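4.2 Small objects and the shared tray

Storage in the bedrooms we visited followed two patterns. Clothing and bedding had fixed places, usually a wardrobe or a chest of drawers, and the people living there could name those places without looking. Small personal objects did not. Hair ties, clips, combs, sample packets and paper slips moved between the bed, the top of the drawers and the pockets of bags, and the answer to "where does this go?" was often a gesture toward a part of the room.

In the Clellport homes we asked residents to bring their small objects together on the bed and to sort them in whatever way they liked. We supplied no containers. Most residents found one anyway. Box lids were the most common choice, ahead of bowls and zip bags. A lid is shallow, so the contents can be seen at once, and it can be carried to another surface without spilling. Verstraete reports the same preference for shallow containers in her study of desk drawers, although her participants were office workers and the objects were mostly stationery.

Home 7 is typical of the group. The sorting was done on a pink fleece blanket on the bed, with a box lid as the tray (Figure 2).
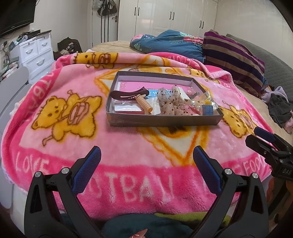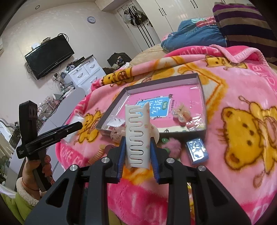

Figure 2. Sorting in Home 7. Both views show the box lid on the printed blanket. Hair accessories, including a claw-style clip, are in the lid in the first view; a white comb is held above it in the second.

We coded each object by the resident's own word for it and then by the group she placed it in. Hair accessories were the most stable group in all 10 homes. Residents agreed on what belonged in it, and few objects were moved out once they had been put there. Combs were the exception. Some residents kept combs with hair ties because both are used on hair, and others kept them with creams and cotton pads because both are used in front of a mirror. Neither arrangement was linked to the size of the room or to the number of people sharing it.

Packets were much less stable. A small sealed packet gives little sign of its use from a distance, and residents picked packets up, read them and put them down again, sometimes in a different place. In the interviews several people described packets as things they were "still deciding about." We kept this as a category of its own and did not divide it by contents. Paper items, such as cards and booklets, behaved in a similar way when they were mixed with other objects, but were grouped quickly when there were enough of them to make a pile.

The bed itself deserves a comment. Older household advice, including the 1950 manual discussed in Section 2, treats the bed as a place to be kept clear during the day. Our residents used it as the main work surface of the room. It is large, it is at a convenient height for a seated person, and a soft cover stops round objects from rolling far. The drawback is that the sorting has to be finished, or at least moved, before night. Kobe Mulder, who carried out the June interviews, noted that this deadline came up in every home, and that half-sorted lids were usually placed on top of the drawers to wait for the next day.

We return to these waiting lids in Section 5, where they are compared with the entry shelves from the Vamari apartments.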